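Food Trails and Visitor Spending in the Killell Valley
Student project report, Department of Tourism Studies, Damville College
Prepared by Andri Prantl
13 Apr 2020

1. Purpose
The project examined whether a signed food trail between Damville and Suvthorpe would encourage day visitors to stay overnight. The valley is known for its soft cheeses, cider and smoked trout, but most producers sell at the farm gate and keep irregular hours.

2. Method
A written questionnaire was given to visitors at the Killell harvest market in November. A total of 145 forms were returned, of which 101 were complete enough to be used. Interviews were also held with 26 producers and innkeepers. 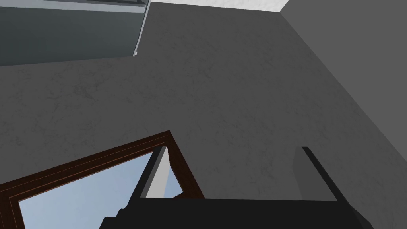
Figure 1. Gray wall surface with blue-gray panel, computer rendering.

3. Findings
Visitors who had planned their route in advance visited more producers and were more likely to book a room. Almost 30 respondents asked for a printed map. Producers near Zwahlen supported shared opening hours but were concerned about parking on narrow lanes.

4. Recommendations
A trial trail should be opened for one season, with common opening hours on weekends. The cost of signs should be divided among the participating producers.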